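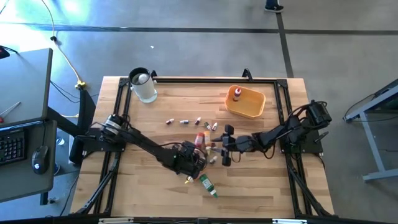
Petatach Ordnungsset für kleine Fläschchen
Artikel 501
Sofort lieferbar, Rückgabe innerhalb von 30 Tagen

Ich gebe es zu, ich habe ein Herz für kleine Flaschen. Bei mir im Laden fing es mit Glitzer an, dann kamen Perlen dazu, dann Pigmente, dann die Sache mit den Duftölen (dazu sage ich weiter unten noch was), und irgendwann stand auf meinem Arbeitstisch kein Teller Kekse mehr, weil einfach kein Platz dafür war. Das Petatach-Set habe ich mir deshalb zuerst für mich selbst zusammengestellt. Als dann die dritte Kundin beim Bezahlen darauf gezeigt und gefragt hat, ob man das auch kaufen kann, habe ich es ins Sortiment genommen!

Was ist drin?

Im Set bekommst du kleine Fläschchen und Röhrchen mit farbigen Deckeln, eine flache orangefarbene Schale aus Kunststoff und einen weißen runden Behälter mit schwarzem Rand. Die Fläschchen kommen bunt gemischt. Ich packe jedes Set selbst und greife dabei in die Kisten, wie es gerade passt, also sieht kein Paket ganz genau aus wie das andere. Wenn du unbedingt rote Deckel haben willst oder Lila nicht leiden kannst, schreib es mir ins Bemerkungsfeld, ich gucke dann, was da ist.

Die Schale

Mein Lieblingsteil, und das obwohl ich Orange früher furchtbar fand. Sie ist flach, die Ecken sind abgerundet, und genau deswegen kriegt man verstreute Perlen wieder raus, ohne mit dem Fingernagel in der Ecke herumzukratzen. Ich stelle die Fläschchen hinein, die ich gerade benutze, der Rest bleibt draußen liegen, bis ich ihn brauche. Am Abend wandert alles zusammen ins Regal. Abwaschen geht von Hand mit lauwarmem Wasser. In die Spülmaschine würde ich sie lieber nicht tun, meine allererste hat sich dort ein bisschen verzogen und wackelt seitdem.

Einzeln kostet die Schale 9 Euro, falls du nur die haben möchtest. Manche nehmen gleich 2, eine für volle und eine für leere Flaschen. Fand ich erst übertrieben, mache ich jetzt selber so.

Der runde Behälter

Oben offen, damit man schnell etwas hineinwerfen kann. Bei mir landet da alles drin, was rollt oder keinen festen Platz hat, Bälle, Korken, einzelne Deckel, die ihre Flasche verloren haben. Bei einer Bastelrunde ist er auch ein ganz guter Abfallbehälter für Papierschnipsel. Ein Deckel gehört nicht dazu, danach werde ich oft gefragt. Ich suche noch nach einem passenden, aber bisher saßen alle Muster entweder zu stramm oder sie sind beim Anheben runtergefallen.

Die Fläschchen

Stehend nehmen sie wenig Platz weg, liegend auch, aber liegend rollen sie eben gern. Wer mit Kindern oder Katzen im Haushalt lebt, weiß, was ich meine. Die schmalen Röhrchen lege ich deshalb meistens quer vor mich hin und stelle die größeren davor, dann bleibt das einigermaßen beisammen. Hinein passt alles, was fein genug ist: Streusand, Saatgut, Rocailles, Glitzer, Lavendelblüten, abgefüllte Farbe. Zum Einfüllen nehme ich ein gefaltetes Stück Backpapier, das rutscht besser als jeder Trichter, den ich ausprobiert habe.

Und jetzt die Duftöle. Bitte nicht einfüllen! Ich habe das im August gemacht, ein Fläschchen mit Orangenöl, Deckel drauf, ab ins Fenster, und ein paar Tage später roch die ganze Kiste wie ein Adventskalender. Für ätherische Öle, Lösungsmittel und Nagellackentferner ist das Set nicht gedacht. Medikamente gehören ebenfalls in ihre Originalverpackung, und Lebensmittel füllst du bitte auch nicht ein, dafür habe ich andere Gläser im Shop.

Welche Farbe für was?

Da gibt es keine Vorschrift, aber ich erzähle mal, wie es bei mir läuft. Rote Deckel sind für Warmes, also Rot, Rosa, Gold und Kupfer. Lila ist alles Bläuliche. Dunkle Deckel heißen: Rest, Mischung, keine Ahnung mehr, was das war. Das System ist nach zwei Wochen meistens durcheinander, und dann setze ich mich mit einer Tasse Tee hin und sortiere neu, was ich ehrlich gesagt ziemlich gern mache.

Zum Beschriften nimmst du am besten kleine runde Etiketten für oben auf den Deckel. An der Seite halten sie bei den schmalen Röhrchen schlecht, die Rundung ist zu eng. Bleistift lässt sich später wieder wegradieren, Folienstift sieht schöner aus. Die Etiketten von Grinier passen gut, die findest du unter Zubehör.

Und die Tischplatte?

Kommt auch oft als Frage! Helles Holz, gestreift verleimt wie ein Hackblock, ich mag das sehr als Untergrund, weil bunte Sachen darauf so schön leuchten. Zum Set gehört sie nicht. Solche Platten führe ich unter dem Namen Bruvwood in der Abteilung Tische und Platten, und du kannst sie mit dem Set zusammen bestellen. Sie kommen allerdings mit der Spedition und damit getrennt vom Päckchen. Für Bastelarbeiten mit Farbe würde ich sie vorher ölen, sonst zieht dir der erste Klecks sofort ins Holz ein (frag mich nicht nach meiner Ladentheke).

Für wen passt das Set?

Für alle, die mit kleinen Mengen hantieren. Eine Kundin nimmt es für Saatgut vom Balkon, ein Kunde für Modellbaufarben, und bei Ye, dem Nähcafé nebenan, liegen Perlen und Druckknöpfe drin. Für ganz kleine Kinder ist es nichts, die Deckel sind klein und können verschluckt werden. Ab dem Grundschulalter und mit einem Erwachsenen am Tisch klappt es prima, Sortieren macht denen oft mehr Spaß als das eigentliche Basteln.

Versand und Rückgabe

Ich verschicke in Papierpolster, die Fläschchen sind leer und zugeschraubt. Falls doch mal ein Deckel fehlt oder etwas gesprungen ist, schick mir ein Foto, dann lege ich dir Ersatz in einen Umschlag. Zurückschicken kannst du unbenutzte Sets innerhalb von 30 Tagen. Bereits befüllte Fläschchen nehme ich nicht zurück, Glitzer bekommt man da nie wieder ganz raus.

Nachfüllpacks nur mit Fläschchen gibt es ebenfalls, ohne Schale und Behälter. Schau dafür unter Petatach Nachfüllpack oder schreib mir einfach, ich antworte meistens abends, wenn der Laden zu ist.

Liebe Grüße
Farah Sopacua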